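Resources > Property Professionals > Talks > Measuring and Reporting Floor Area

Speaker notes: Floor area in residential listings
Kaja Kļaviņa, Clummont Residential
January

Slide 1. Title

Introduce self. State the scope: detached houses and townhouses, resale only. Condominiums are covered in the second session by Saulius Hunt. Questions at the end, except on definitions, which should be raised when they come up.

Slide 2. Why the number moves

One house can carry three different floor areas in three records. The tax record has one, the old listing has another, and the appraiser's sketch has a third. Usually all three were measured by someone competent. They used different rules for what to include and where to put the tape.

Point out that buyers divide price by area and compare the result across a street. A change in the area figure changes that result even when nothing in the house has changed.

Slide 3. Terms used in this talk

Gross living area: finished, above-grade space, measured to the outside face of the exterior walls.

Below-grade finished area: reported on its own line. A level counts as below grade if any part of it is below grade, including a walkout basement.

Unfinished area: garages, storage rooms, mechanical rooms. Never added to living area.

Pause for questions on definitions.

Slide 4. Worked case, Kazlauskienė Lane

Split-level house. The listing agent took the area from the tax record. The appraiser came in 274 square feet lower. The whole difference was the family room on the lower level, which has one wall partly in the ground. The assessor had included it with the main floor.

The agent's remedy was to restate the living area and show the lower room separately, with its own figure. The asking price did not change. The listing was corrected before the second open house.

Read out the before and after wording from the handout. Note that "finished lower level" is acceptable and "bonus living space" is not, as it gives no location.

Slide 5. Stairs, voids and sloped ceilings

Stairs count on the level they descend from. The opening at the top of a two-story entry does not count on the upper floor. This is the most common error in sketches reviewed by Normunds Ķēniņš last year.

For rooms under a roof slope, apply the ceiling height rule in the handout. Measure the height at the finished surface. Draw the cut line on the sketch and label it, so the next person can follow it.

Slide 6. Break

Ten minutes. Handouts are at the back.
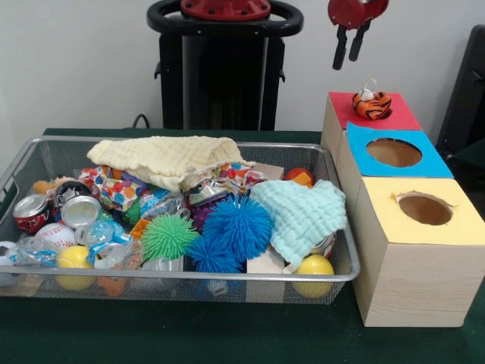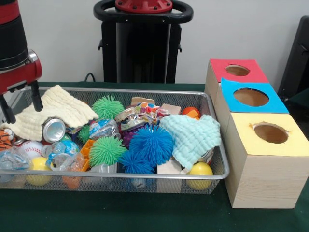 Wire mesh basket on the green table, two views.

Slide 7. Closets, built-ins and storage

Resume. Closets opening from finished rooms are finished area. Measure through them. Do not stop at the closet door.

Built-in shelving and window seats do not reduce the area of a room. A bay window counts if the floor extends into it and the ceiling height is met. A bay with a raised seat and no floor does not count.

Storage sheds are listed as features. If dimensions are given, give outside dimensions and say so.

Slide 8. Method on site

Sketch the outline first, then measure. Work clockwise from the front left corner. Record each wall to the nearest inch or tenth of a foot, and use the same unit for the whole house.

Opposing sides must agree before you leave the property. If the front walls total 2 feet more than the rear walls, one wall is wrong or one has been missed. Find it while you are there.

Laser devices: check against a steel tape at the start of the day. Bright sun on a light wall shortens the usable range. Use a target card for long outside runs.

Calculate area in rectangles where possible. Round once, at the final total.

Slide 9. Software sketches

Fletcher Nepia's team compared hand measurements with phone scans in 18 houses using the Drarneo app. Simple rectangular plans agreed closely. Plans with angled walls did not. Interior scans also need an allowance for exterior wall thickness, and the default allowance in the settings may be wrong for masonry.

Show where the wall setting is found. Do not spend more than two minutes here.

Slide 10. Wording the listing

Give the figure, the source and the standard. Three short items on one line are enough. Keep the sketch in the file with the date and the name of the person who measured.

"Approximately" does not cure a wrong figure. If the source is the tax record, write that it is the tax record.

If two sources disagree by more than a small amount, do not average them. Have the house measured.

Slide 11. Questions

Allow about 20 minutes. Likely questions: enclosed porches (depends on heat and finish), additions without permits (report separately and refer to the broker), and detached guest units (own line, always).

Refer contract questions to Līga Baranauskienė.

Related talks
Reading an Appraisal Sketch
Condominium Area and Common Elements
Accessory Units in Resale Listings
Using the Nonovis Listing Form
Permits and Past Additions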